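My workbench, June edition

Hello again! It has been a while since I put anything new in the gallery, and a few of you have been asking how the great parts clear-out is going. The short answer is slowly. The longer answer is that I had 9 shoeboxes of salvaged bits under the stairs when I started, and I now have 4, and I can finally open the closet door all the way without something falling on my foot.

For anybody who just wandered in, I take old gadgets apart. Toys, lamps, printers, a bread machine once (never again, the crumbs!). I keep the boards and the wires because I'm convinced I'll need them, and every so often I do. Last winter I fixed Ekua's doorbell with a two-wire plug I'd been saving since we lived in Pollau, and I've been unbearable about it ever since.

The trouble was always the wires. They tangle if you so much as look at them. I tried sandwich bags, which was fine until I had 35 sandwich bags and no idea what was in any of them. I tried winding each one around a piece of cardboard, and that looked lovely, but I gave up before I was through the first box. Then Zuweira talked me into open bins. Her rule is that if you can't see it from where you're standing, you don't own it. I grumbled, and then I went and did exactly what she said.

So now there's one tray for whatever I'm looking at and a yellow bin for each kind of thing around it. The bins are secondhand and they've had a hard life. I gave them a good scrub with dish soap and baking soda, and a couple of the marks are simply there for good. I've decided I like them that way. The tray is my favorite part of the whole setup, because tiny screws stand out on it so nicely and the sides are high enough that nothing rolls off onto the rug.

A few from the bench, then. Click for the bigger versions if your connection is up to it!

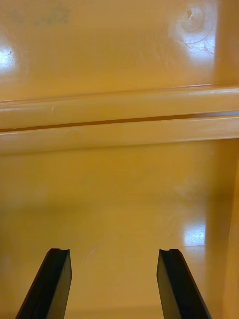 Good old yellow plastic, very close up. See the scuffed ring over on the right? I'm rather fond of it.

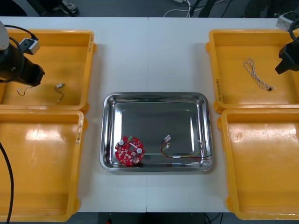
The whole spread: a round red board and its colorful bundle of wires in the steel tray, thin cables in the two upper bins, and the two lower ones still waiting for something to do. 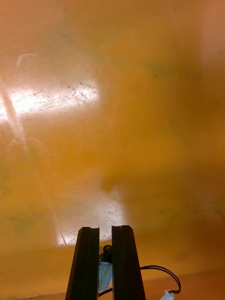
Orange and amber all over, with a thin black cable curling along to a little white connector.

Now, labels. I've gone back and forth on this more than I'd like to admit. Bianka swears by masking tape and a fat marker, and she's probably right, but tape goes gummy in my closet by August and then I'm scraping it off with a butter knife. Lucyna writes straight on the plastic and wipes it off with rubbing alcohol when she changes her mind. I've been leaning her way. If you have a pen that survives being handled every day, please tell me which one!

The other thing I'm still sorting out is what to do with boards I can't identify. My plan is to give each one 30 minutes of poking around with the magnifier and the old parts catalogs, and if I still don't know what it did in its former life, it goes in the bag for the recycling place in Purkau. I've stuck to that so far, except for one pretty green one that I've put on the windowsill. It doesn't do anything. It just looks nice next to the cactus.

Next up is the box marked MISC, which I've been walking past for months. Védís has offered to come over and help if I make the cardamom buns, so I'd better go and see if we have any flour.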